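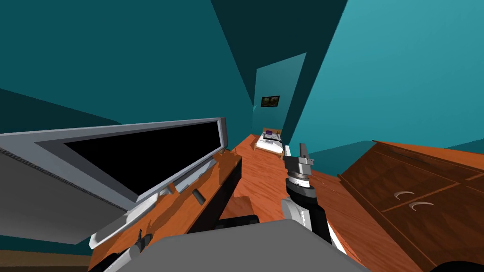 A laptop beside a wooden tabletop, computer rendering

Gerness is a science fiction audio drama created by Mahlet Weldu and Abenezer Tesfamariam and released as a free podcast by the small production group Dellthorpe. It follows the crew of a salvage ship, the Kernus, as they work their way through the wreckage of a war that ended before any of them were born. The show ran for five seasons and is loved by its listeners for its rich sound design, its slow-burning plot and one of the best ship's computers in all of audio fiction.

Premise

The story opens with the Kernus answering a distress call from Gerness, a moon that no chart lists. Captain Ansa Thaler (voiced by Tsehay Beyene) expects an easy payday and instead finds a working lighthouse, still sending messages to a fleet that never came home. Most of the first season takes place inside the lighthouse, and the writers get a remarkable amount of suspense out of a few rooms, a long stairwell and a radio.

Later seasons open the setting up. The crew travels to the shipyards, the drowned capital and finally the border stations, where the two sides of the old war turn out to have kept very different records of it. Fans still argue happily over which version is true, and the finale leaves plenty of room for both camps.

Characters

Captain Thaler is a careful, funny and often stubborn leader who hates being called "ma'am." Her engineer, Pell (Hagos Shiferaw), talks to his tools and has a habit of singing during emergencies. Dov, the ship's computer (Wondimu Tamiru), begins as a flat voice reading out numbers and slowly grows into the heart of the show. Tamiru recorded all of Dov's lines alone, after the rest of the cast had finished, so that the computer always seems to be half a beat behind the conversation. It's a wonderful effect, especially on headphones!

Production

Weldu and Tesfamariam wrote the pilot as a stage play and turned it into audio when the set proved too expensive to build. Early episodes were recorded in Tesfamariam's apartment, with blankets hung over the windows. Shiferaw doubled as sound designer and made the groaning hull of the Kernus by dragging a cello bow along the side of a filing cabinet. The airlock is a bicycle pump and a cookie tin.

Each season has six episodes, except the second, which gained a bonus chapter told entirely through Pell's repair logs. That chapter, "Left-Hand Thread," is a regular favorite in listener polls and a great place for a newcomer to sample the show without spoiling the main mystery.

Fandom

Listeners call themselves Keepers, after the lighthouse keepers of the first season. They maintain a full set of transcripts, a star map and a lively discussion board, and every November they hold a group relisten that starts at 7 p.m. with the pilot. The creators have dropped in more than once to answer questions, though neither will say who switched on the lamp.

Related works

A prequel miniseries, The Lamp Crew, covers the last days of the original lighthouse staff. It has an entirely new cast apart from Tamiru, who plays the station's night clerk.

See also

Audio drama
Space opera
Foley (sound effects)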